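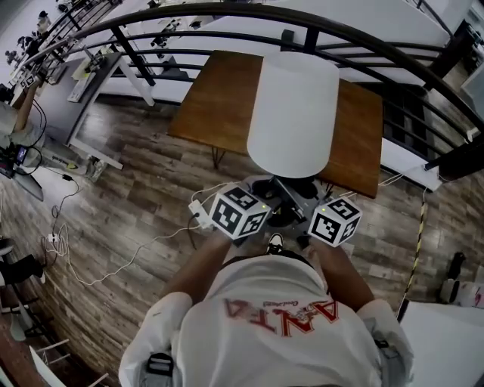
If a robot can build a car, why can't it fold my socks? A reader in Donora sent in that question, and it is a fair one. The short answer is that machines can do some chores now, but most of them only slowly, and only in places they have been prepared for.

A robot in a car factory does the same job all day. The part arrives in the same spot every time. The robot does not need to understand the part. It repeats a stored set of movements.

A home is different. Cups are left in new places. A shirt never lands on the bed in the same shape twice. A machine that tidies up has to solve three problems: find the object, work out how to hold it, and move it without hitting anything.

How do machines learn this?

One way is to record people doing the work. The patterned cubes in the picture are markers. They are printed with black-and-white squares that a camera can pick out easily. From the size and tilt of the squares, a computer can work out where the cube is and which way it is turned. If a cube moves with a hand, the computer gets a record of where the hand went.

One recording teaches very little. Suppose a team collects 1,000 recordings of a lamp being moved from one side of a table to the other. Roughly 700 might be good enough to use. In the rest, a marker may be hidden — a camera cannot measure what it cannot see.

What can they do so far?

Floor cleaning is the chore machines do best, as floors are flat and mostly stay put. Picking up boxes in a warehouse also works well. Folding laundry has been done, slowly. Cooking a whole meal in a kitchen the machine has never seen is still very hard.

Shops are somewhere in between. Shelves are neat in the morning and messy by closing time.

Words to know

Marker: a printed pattern that a camera can find and measure.

Grasp: the way a hand or machine holds an object.

Next in August: how a machine tells a full cup from an empty one.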